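# How Do You Teach a Robot to Tidy a Kitchen Counter?

You probably think putting a block on a cup is easy. You have been doing it since you wore diapers. For a robot with two arms, it is a serious piece of work, and in the kitchen at Latuvmont the robot called Kurov goes through it again and again, all morning.

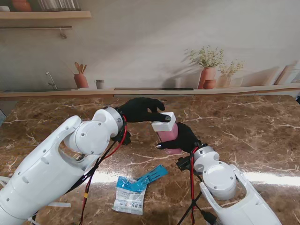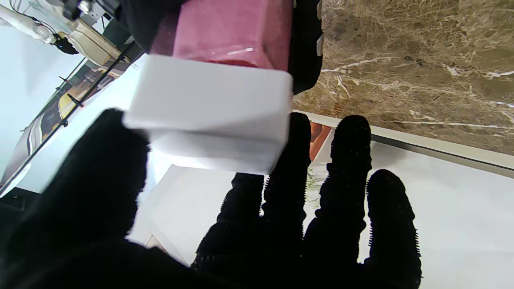 Black gloves, brown marble, something pink: a working day for a robot's hands.
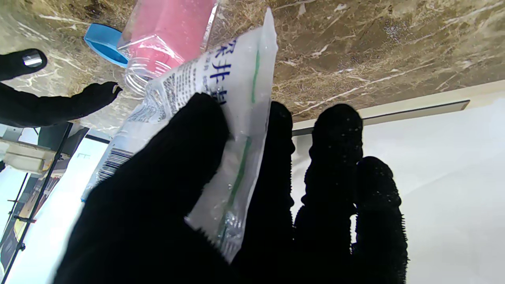

**Why can't someone just write the robot a list of instructions?**

Someone can try. Write down "pick up the packet" and it sounds finished. But which part of the packet? How hard should the fingers squeeze? What if it crumples? Your own hand sorts all this out while you are thinking about lunch. A robot needs every bit of it spelled out, and the list gets so long that the packet would go out of date before you reached the end. So the people who work with robots like Kurov show it lots of examples and let a computer program look for the patterns.

## What is an example?

An example is one try at one job, saved from start to finish. At Latuvmont, a person steers the arms from nearby while the computer saves 2 kinds of notes:

- what the cameras see
- how the arms and fingers move

Put together, those notes say: "When things looked like this, the hand did that." The program that learns from them is called Skernosa. It has never been in a kitchen, and it has never been thirsty, so it has no opinions about cups. It only has the examples.

## How many does it need?

For the cup job, the team wants 300. You might get bored after 3. Skernosa doesn't get bored, which is lucky, but the person steering does, and there are snacks.

The tries can't all be the same, either. If the cup always stood in one spot, Skernosa might learn to reach for that spot whether there was a cup in it or not. So between tries the cup gets moved a little. Sometimes the block is turned – a small change to you, and big news to a robot.

## What about the bad tries?

Drops happen. Each try gets a label, and a drop is labeled as a drop. Otherwise the program might decide that throwing things on the floor is part of the job, as many toddlers have.

## Try it yourself

Put on a pair of thick winter gloves. Find a plastic cup and something light to set on top of it. Now ask a friend to tell you every single move, using words only, while you keep your eyes shut. Do it again with the cup in a new place, and see how many of the old instructions still work.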